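Sheet-metal bins: flared walls, marks and clamping

Workshop notes, July 30, 2024
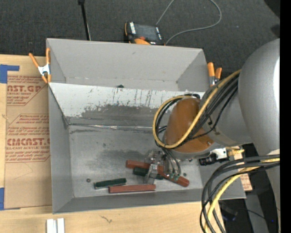
Flared bins hold small rectangular stock better than straight-sided ones, provided the walls slope enough for a block to slide back to the floor when it lands high. The Fusiddale bench has used both kinds since March, and the flared pattern is now the standard for sorting and picking work. A straight wall lets a block stand on end against it, and a standing block is awkward to take hold of from above. On a slope the same block usually lies down again. The cost is floor area: for a given rim size, a flared bin has a smaller flat base, and the contents gather more closely. Five blocks, three reddish-brown and two dark green, are enough to form a cluster with pieces lying at different angles, and one partly hidden from above. For sorting trials we regard that as a useful load. Larger loads mainly add depth.

Wall angle

The bins were folded by Diltard to our drawing. The first batch had a wall angle of 19 degrees from vertical, and blocks regularly came to rest propped on the wall. The second batch was opened out to 38 degrees. Propping became rare at that angle and the corners were easier to reach. The steeper bins have been kept for storage only and should not be put back on the bench.

Anyone ordering replacements should quote the second drawing. Diltard still holds both.

Surface marks

The bare metal picks up smudges, vertical streaks and scuffs, and the heaviest staining tends to settle along the lower edge of the sloped panel. This has been raised twice as a housekeeping matter. The marks do not affect how the blocks slide, as far as the bench log shows, and there is no need to scrub the panels after each session. Wipe them with a dry cloth. Abrasive pads were tried on one bin and left a fine grain in the surface — the blocks then caught on it in one direction and slid freely in the other. That bin has been withdrawn.

Do not paint the inside. A painted bin from Gosodari was tested over the spring and the coating chipped along the fold lines, leaving flakes among the blocks. Light grey bare metal also gives adequate contrast with both block colours under the bench lamps.

Clamping

A light bin moves on a wooden top, and a bin that has moved makes any recorded position worthless. Spring clamps on the upper left corner and the upper right rim have proved sufficient. Screw clamps hold harder but distort the rim if overtightened, and two bins were bent this way before the practice was stopped. Check that both clamps are seated before starting and again if the bench has been knocked.

Clamp springs weaken with use. The present set came from Liapis and any clamp that can be slid along the rim by hand should go in the scrap box.

Blocks

The bench log records 2,531 placements in the flared bins to date. Over that period 11 blocks have been retired, most of them for rounded corners. A rounded block rolls slightly on landing and settles differently from a sharp one, so worn and fresh blocks should not be mixed in one load. Inspect the long edges first.

Colours are to be kept in the present proportion, with one more reddish-brown block than green. Changing the mix part way through a series makes the earlier entries hard to compare. If a block goes missing, stop the series and note the last complete entry — do not substitute from another box.

Replacement blocks are in the second drawer under the bench. Drawings for the bin and the clamp positions are in the folder on the end shelf, filed under Fusiddale.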